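Pristside Facsimile Folder No. 7: The Ratification Debate

Home > Teaching materials > Early Republic > Folders

In stock. Ships flat from our Desbridge warehouse.

The Ratification Debate is a folder of printed facsimiles for history classes, reading groups and small museums. It covers the months from the autumn of 1787, when the proposed Constitution was printed in the newspapers, until July of the next year, when the convention of New York gave its vote. The sheets present the voices of both sides. Many collections give a large place to the people who won the argument and only a small place to those who were afraid of a strong central government, and we wished to have them on the same table.

Every sheet is reproduced at the size of the original page. The lines, the spelling and the errors of the first printers are kept. On the back of each sheet there is a clean modern transcription, so that a student who is tired of the long letter s can turn the page over and continue.

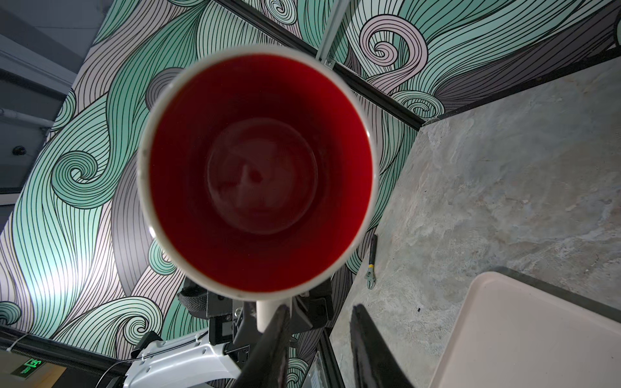

What is in the folder

Nine facsimile sheets, printed on both sides
One map of the thirteen states, without names, for students to fill in
One time line, folded in three
Teacher booklet with reading questions and short notes on difficult words
Card folder with a flap and a cotton tie

The sheets are numbered in the order of printing, but it is not necessary to use them in this order. Sheet 5 is the easiest one to read and is a good beginning for younger students. It is a letter to a newspaper from a farmer who signs only with the name of his county, and he complains that the convention met behind closed doors. Sheet 9 is the most difficult. It has the amendments that one state convention recommended, in very small type, and we advise to share it among several groups.

About the names of the writers

Most of the writers in this debate did not sign with their own names. They used Latin names, or names such as "A Farmer" and "A Federalist," and historians still disagree about who wrote some of the pieces. In our booklet we print the pen name first. If there is a common opinion about the real author, it stands in a note at the end. If there is none, we say this plainly and we do not guess.

Teachers have asked us why we do not print the real names on the sheets. The first readers did not have them. They had to judge the argument alone, or to judge it by what they believed about the person behind the mask, and this makes a good discussion for a class. After the discussion you can open the notes.

Paper and printing

The sheets are printed on Piras, an uncoated cotton paper with a warm white color and a light texture. The weight is 200 grams per square meter. It is heavier than the newspaper of that century, and we know that some collectors would prefer a thinner sheet. We tried a thinner one for the first edition, and in the schools it tore along the folds before the end of the year. 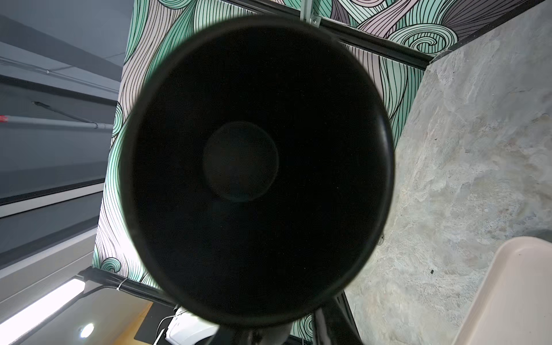

The ink is a brown-black, and it does not come off on the fingers after the sheet has rested. Please do not laminate the sheets. The heat changes the color of the paper and closes the texture, and then the sheet looks like a restaurant menu. If you need protection, use the clear Fadik sleeves, which we sell separately. They are open on two sides and the sheet slides in without bending.

A soft pencil can be used on the transcription side and erased again. On the facsimile side, erasing will leave a small bright place.

Differences from the earlier edition

The earlier edition of this folder had the same title and a gray cover. The new one has a blue cover. The changes inside are these:

Sheet 2 was replaced, because the old source was missing its lower corner. We found a better copy of the same issue.
The transcription of sheet 6 has two corrections. In the third paragraph, "united" was printed where the original says "untied." The sentence now makes more sense than it did for five years.
The time line now includes the vote of Rhode Island, which came late and which we had left out.
The booklet has an index of pen names.

If you own the gray edition you do not need to buy everything again. The replaced sheet and the new booklet are available as a supplement. Please write "gray edition" in the order notes.
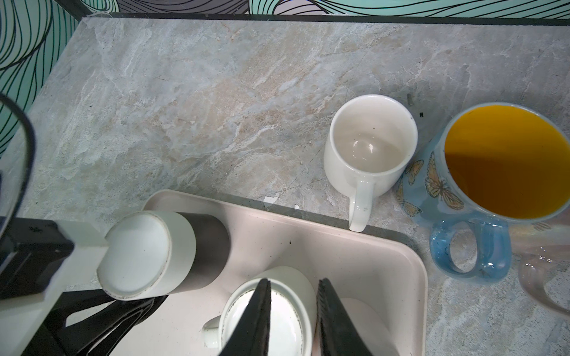
Jolanta Wirski
Editor, Facsimile Folders

Page last revised Jan 26, 2023

A note on reading aloud

I prepared the transcriptions for this folder, and I would like to add a word for teachers who have students learning English. I was such a student myself. The sentences of these writers are long, and the verb can be very far from its subject. When I read them silently, I was lost. When I read them aloud, slowly, and made a pause at each semicolon, I could follow. The punctuation of that time was partly made for the voice, and the essays were often read aloud in taverns and at home.

For this reason the booklet marks a good passage for reading aloud on each sheet. None of them needs more than a few minutes. It works nicely if one student reads the attack and another reads the reply, even when the two pieces come from different states.

Ordering

Single folders can be ordered from this page. For class sets, use the school order form and give the name of the school and a street address; the folders are too wide for a post office box. Schools may pay by invoice.

Damaged sheets are replaced without cost if you write to us within 7 days of delivery. Tell us the number of the sheet and the color of the cover. It is not necessary to send the damaged sheet back.

See also: Fadik clear sleeves, Supplement for the gray edition, Folder No. 5: Petitions and Town Meetings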